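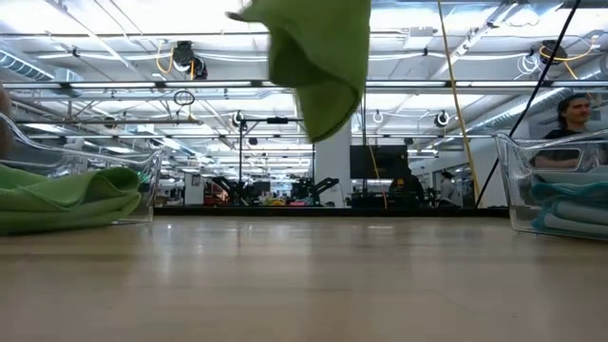

I spent most of September on the budget for our second folding station, and a few people have asked how I got to the number, so I'm writing it up while I still have the spreadsheet open.

The arms were the easy part. We had two quotes, one from Kuvau and one from Claston, and they came out close enough that price didn't settle it. Claston had the shorter lead time. Kuvau would sell us spare finger pads without making us buy the full service kit. We went with Kuvau. On the first station we wear through pads faster than anything else, and I was tired of ordering a kit to get one bag of rubber.

What I got wrong the first time was everything that isn't an arm. I had put down a single line called "misc" and set it at $400. By the time the station was running, misc had come to $1,417. Most of that was cable. Overhead runs use a lot more cable than you expect when you measure across the floor, and once you have the right length you still need something to hang it from. This time cable has its own line, and so do brackets.

Bins are on their own line too. I like clear ones, so whoever is at the table can check how full they are without leaning over. They scratch, and scratched bins confuse the vision software at certain angles, so I now budget for replacing them twice a year. It isn't a lot of money but it has to be somewhere.

Then cloths. We practice on plain colored cloths, mostly greens and blues. I ordered a box of 85 for the first station and thought that would last. They go limp after enough handling, and a limp cloth doesn't fold like a new one. You can wash them, but then you have to wash all of them or the stack is mixed. I've put in for two boxes and a small amount for laundry.

The table was the one place I saved. Noeline Trevaskis in purchasing asked why we needed a new one when there were two in storage, and I didn't have a good answer. The glossy top does throw reflections back at the cameras. A matte cover from Tsao is $843 for the size we need, which seemed high to me, so I've left it as optional and we'll try the bare table first.

Software I almost forgot. We use Clasance for scheduling and logging, and it's priced per station, so a second station means a second seat. Check that before you sign anything. I found out from the renewal notice.

Last thing is people's time. I put down around two weeks of setup for two of us. The first station took longer than that, but we were also learning where everything went. If it runs over, it comes out of my own hours and not the equipment budget, and I've written that in the notes column so there's no argument later.

The request went in with the cover still marked optional. Next I need to find out whether the storage tables are the same height as the one we have.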